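Notes for Bikberg, Sunday workshop, 26/04/2026
"One table, many cups: setting up drinks for a crowd"

[Slide 1, title]

Hello, thanks for coming in on such a nice afternoon! Say who I am, say Mirjana Obradović is running the practice tables at the back and knows where the sink is. Phones can stay on, I don't mind.

Quick show of hands. Who has stood in a drinks line at a school fair or a wedding this year? Now, who has been the person behind the table? (Wait for the groans.) Good, you are my people.

[Slide 2, the Fustska story]

Tell the February story. Small hall in Fustska, eight of us serving, 861 drinks over one weekend, and I loved every minute except the first twenty. We had put all the cups in one corner and all the bottles in the other, so every single drink meant a walk. Gonçalo Pacheco moved one tray of cups across the room and the line started to shrink. One tray! I still get excited about it.

Keep this short. Do not tell the part about the parking lot unless they ask.

[Slide 3, where things stand]

Bottles go along the back, cups and mugs in front of them, pouring happens at the front edge. That's the whole layout, and it works on a desk, a door laid over two trestles, a kitchen counter, anything flat. Tall things at the back so you can see over the short things. Labels turned toward whoever pours, please, even if it looks prettier the other way around.

Mugs are lovely and people love holding them (I do too, I have far too many). But they take up room and they don't stack well, so put out a few and let paper cups carry the rest of the load.

[Slides 4 and 5, leave both up while I talk] 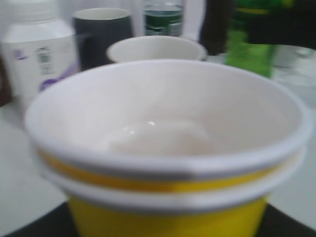
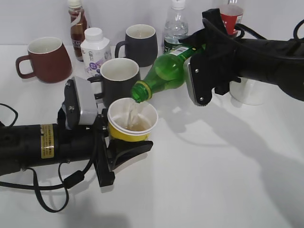 Slide 4: a white paper cup stacked on a yellow one. Slide 5: pouring from the green bottle into a yellow cup, mugs and more bottles behind.

Talk about stacking. Two colors is such a simple trick and I wish I'd picked it up years ago. Say white for still drinks, yellow for juice or anything fizzy, and write it on a card where guests can read it. Pull the cups apart before the doors open. Give a tight stack a little twist at the rim, don't squeeze the sides. And look inside each one before you pour! A cup that's had something in it goes to one side, even if you think it was only water.

Then the pour. Hold the cup, bring the bottle to it, tilt slowly. Paper cups are light and a fast pour can knock one over when it's standing by itself. Stop well short of the rim so people can walk with it. Come back level, a little turn of the wrist, done.

Pass around the sample cups here. Get 13 of them back this time.

[Slide 6, the surface]

I like a pale table because you spot a spill right away. I like a dark mat under the cups too, for the same reason with milky drinks. Milošević, the coffee place by the station, lent us both so people can try them side by side. Ask the room which they prefer. It got surprisingly heated at the last one, lots of fun.

Cloth by your left hand if you pour with your right. Second cloth under the table. Lids stay with their own bottles, in front of them, so there's no hunting later.

[Slide 7, practice]

Work in pairs, one holding and one pouring, then swap. Plain water first. Go slower than feels natural for the first few cups and then see how steady you can keep it when you speed up. Mirjana will come around. If a pair finishes early they can try pouring for two people at once, it's harder than it sounds and a good laugh.

Watch for: elbows too high, cups held by the rim (fingers on the outside, lower down), bottles put back in a different place each time.

[Slide 8, questions]

Likely ones:
Can you do this with hot drinks? Yes, with thicker cups, and set the cup down before you pour.
How many people per table? Two. A third gets in the way unless the table is really long.
Where did the checklist come from? Curnik, our newsletter. Paper copies by the door.

Thank the hall, remind them the wet cloths go in the blue bucket. Chairs stay out for the evening group.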